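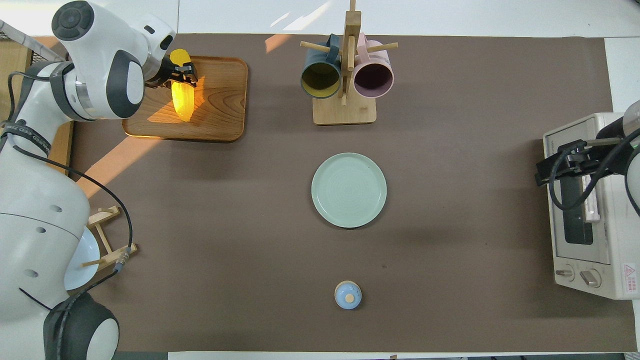 4 min read

Goddale Kitchen Words

README for the public release, last revised May 3, 2018

A table of what people in and near Goddale call the things in their kitchens. It has 3317 rows, one per word per household, gathered from 910 households by paper form and, later, by a web form that mostly worked. If you have ever asked a guest to pass you the whatsit and been handed the wrong whatsit, you are the intended audience.

What's in the download

words.csv is the main table.
households.csv has one line per household, with the area and a rough age band for whoever filled in the form.
things.csv lists the objects and foods we asked about, with the plain name we use for each.
forms.pdf is the paper form as printed, including the typo in question four. We've left it in. People answered it anyway, with some spirit.

The main table has 16 columns. The ones you will care about:

thing_id: points to things.csv.
word: what the household calls it, spelled the way they spelled it.
word_tidy: our attempt at a standard spelling. Use this for grouping, and the other one for pleasure.
who_says: everyone, adults, children, one person only, or "visitors complain".
origin_note: free text. Where the household thinks the word came from. Treat as folklore.
heard_outside: yes, no or unsure. Whether they've met the word in anyone else's kitchen.
confidence: the transcriber's opinion of their own reading of the handwriting, from 1 (a guess) to 5 (typed).

The remaining columns are bookkeeping. They are documented in the header of the file and will not improve your evening.

How the words were collected

The form listed things by drawing and by use, never by name. Asking somebody what they call a mug tree is a good way to be told "a mug tree". Asking what they call the stand the mugs hang on gets you mug tree, cup tree, mug stand, the hanger, the antlers, and one firm "we don't have one", which is a valid answer and is coded as NONE.

Forms went out in September through shops, a library and the back of a parish newsletter. The web version was built in Nusarer, which was the cheapest form tool we could find and behaved accordingly. For its first stretch it cut answers short at the first apostrophe. Those rows are flagged in the trunc column. We repaired what we could from context and left the rest alone, so you will find a household that keeps its bread in "Grandad" and no further explanation.

Things that need care

Sweetcorn is a mess. We asked about a whole cob, and plenty of people answered for the tinned sort. Some gave one word for the cob with corn on it and another for the bit you throw away, usually on the same line with an arrow. Where the arrow was readable we split the answer into two rows. Where it wasn't, see the confidence column. "Corn on the cob" and "cob" are both common, and in this area "cob" also means a bread roll -- please check thing_id before you announce a finding.

The remote control is in the table although it is not a kitchen object. Enough people wrote it in at the bottom of the form that leaving it out seemed rude.

Trays are underspecified. The drawing could be taken for a tray, a board or a shallow dish, depending on your outlook. We'd draw it again if we were starting now.

Swearing has been kept. It is marked in the rude column, so you can filter it out before showing the table to a class, or filter everything else out, as you prefer.

What it can't tell you

Households chose to take part, and a household with nothing funny to report tends not to send back a form. Don't use these rows to work out how common family words are. They're fine for asking what sort of words people make, which objects attract them, and how far a silly name for the colander can travel.

It also isn't a dialect survey. The Muvside streets are heavily represented owing to one very keen newsagent, and the farms are barely there at all.

Privacy

Surnames, addresses and pet names have been removed from the notes. Pets that had become the name of an object were kept. If you recognise your own family in here, you're probably right, and you can ask to have the rows taken out.

Licence and citing

Free to use, copy and change, with credit. Cite as: Goddale Kitchen Words, public release.

Tidying was done with Tseng, a small spelling script included in the scripts folder. It has strong views about hyphens. Corrections are welcome through the issues page, preferably one per issue, and please quote the row number.

Known faults

Row numbers start at 1 in words.csv and at 0 in households.csv. Yes, we know.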